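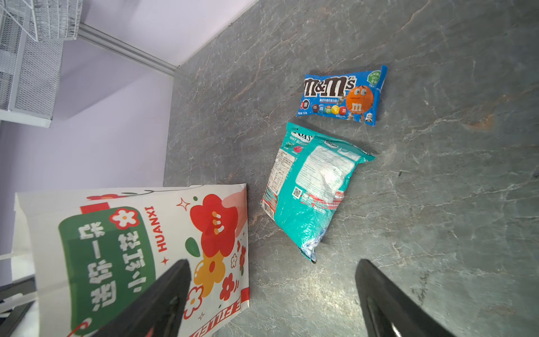
Re: Sweets for the welcome bags, which ones to keep

From: Anikó Antal
Date: July 25, 2019
To: Skenska guest house list

Dear all,

Thank you for the answers so far. I reply to the message of Marquez below, so that everybody has the questions in one place.

> I have read the list from Bultance and I do not understand two points.
> First, do we put one bag of candy for each room or for each guest?
> Second, the turquoise one with "MINT Blossom" written on it, is it a
> mint or a fruit candy? Next to the words there is a small fruit, so I am
> not sure. My aunt can't eat certain colorings and I suppose some
> guests are the same. Also, should the candy go in the bag first or
> last? Last year mine was crushed under the jam.
> Marquez

To the first point: one for each room. We have 15 rooms and I ordered with this in mind. If a family takes two rooms, they get two bags, and it is fine.

To the second point: I can't tell you from the name only. On the back of the turquoise bag there is a white panel with much text, and beside it a table in very small print. I will ask my neighbor, who reads better without glasses than I do with them, to go through it and write the ingredients on a card. Until then please do not put this one in the rooms. The M&M's in the blue bag have Chinese text too, and I would like a card for them also. Guests with an allergy must be able to read it in English before they open anything.

About the order of packing, I agree with Marquez. Jam and the soap go to the bottom of the paper bag, then the town map, and the candy on top. Please use the large white paper bags and not the thin ones from Zarkovach, because the handles of those came off in six rooms in the spring.

One more question to all of you. Is it better to give only chocolate, or chocolate and something fresh? In July the rooms on the upper floor are warm and I am afraid for the chocolate. I could keep it downstairs and give it at the desk, but then it is less of a surprise. I would be glad to read what you think before I order the next 100 cards from the printer.

With kind regards,
Anikó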